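Pamero Flat Mop, Teal
Item 3083

Most flat mops are sold with the same promises: no streaks, no bending, half the time. We sell this one and we would take all of that with a pinch of salt. A mop spreads water and picks up dirt. How well it does so depends mostly on how often you change the pad.

What you get is a rectangular head, a long slim handle and 4 washable pads. The makers say the pads last 30 washes. Ours had gone thin at the corners before that, though they still cleaned well enough. The "deep fibre action" on the box is a phrase we can't explain, so we won't try.

It suits sealed wood, laminate and smooth tile. On rough stone it drags, and on carpet it is no use at all. Wring the pad out hard before it goes near a wood floor – the leaflet says "damp", which people read in all sorts of ways.

We also stock the Stakus, which is heavier and has a bucket most buyers end up not using, and the Kauppinen, which costs more for reasons we have yet to find.

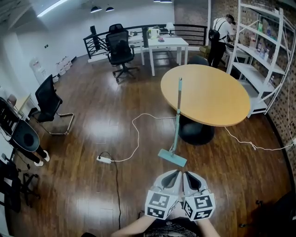 The teal flat mop on a wood floor, by a round table.

Handle: fixed length
Pads: machine wash, no softener
Spare pads: sold in packs of 8
Guarantee: two years on the handle, none on the pads

Skistar pads are often listed online as a match. They are a little too short and slip off at one end – please don't send them back to us.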